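4.3 Thread tracking and handoff planning

The perception module labels every thread pixel and then fits a curve to the labels. We trained it on 4,000 annotated views and held out 433 for testing. Thread that crosses itself is the main source of error, so the curve fitter keeps up to three candidate orderings at each crossing and lets the planner choose among them.

The planner, Ilance, treats a handoff between two instruments as a short search over jaw poses. It gets 150 ms per cycle. If no pose clears both the tissue and the other wrist in that time, the controller holds position and asks for a new view - it does not reuse the old plan. 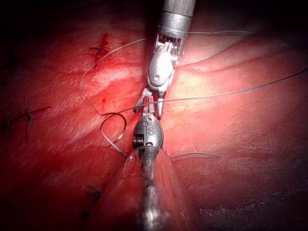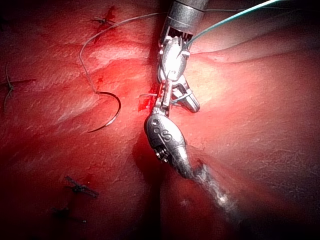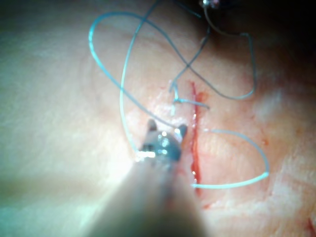

Figure 6. Views of suture thread and instruments over tissue.

Trimmed ends of earlier stitches caused a second kind of error. The first version of the labeler joined them to the active strand, and the planner then aimed for a grasp on a finished knot. Rustad added a length check that drops any piece shorter than a set limit, and Dovhaniuk reran all 322 logged handoffs with it. The check also removes some real thread tails near the jaws - we return to this in Section 5.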